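Print | E-mail this page

February 11, 2018. Teleop, simulated rooms, door and hook tasks.

Reset the Landari scene with the wider start pose range and went back to recording by remote control. Gain on the right arm lowered to 5. Drift at the wrist is smaller but still there when the base turns. 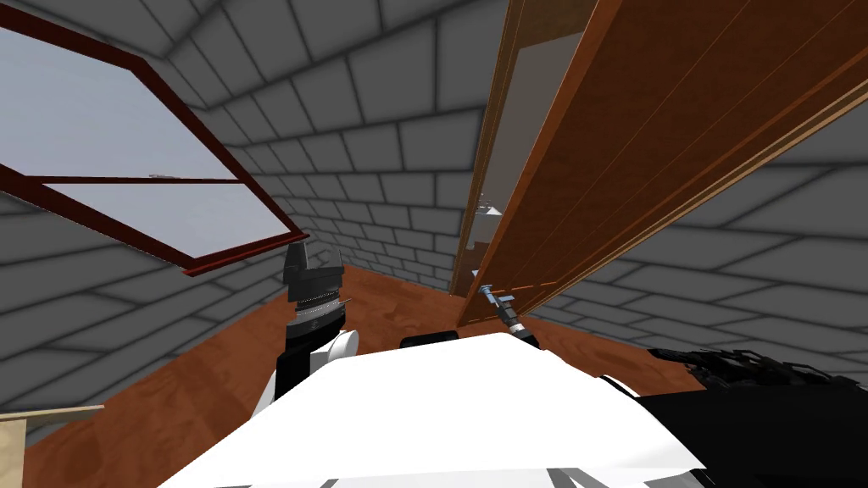
Right gripper at the lower corner of the wooden panel, head view.

Kept 127 of 154 demos. Most rejects are timeouts during approach. E. Kohlhase wants the near misses saved in their own folder; done, under Estach. 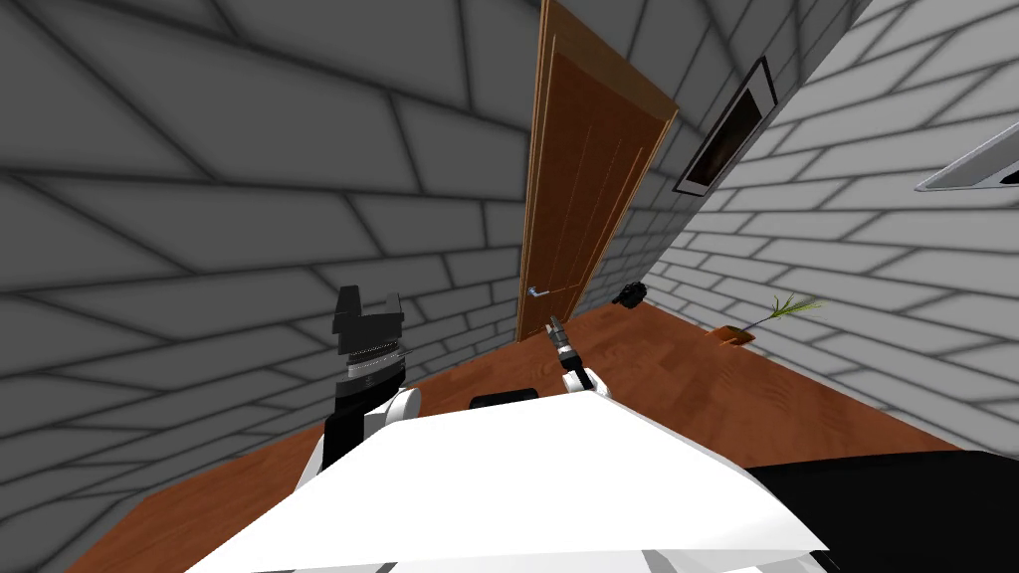
Do we record the base motion with the arm commands?
Same log, same clock, base velocity in the last three columns.

Wrist view is the better one for close work. Operators drive from the head view until the fingers are near the target, then switch. The switch costs time and shows up in the logs as a flat spot with no commands. 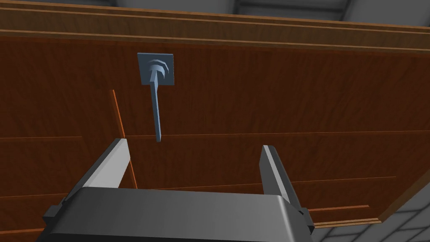 Trimming the flat spots before training, with a threshold of 11 idle steps. Anything shorter stays in. Script does not yet handle a pause with the gripper half closed. Ask Edeltraud whether the old Özkan filter covers that case.

Print | E-mail this page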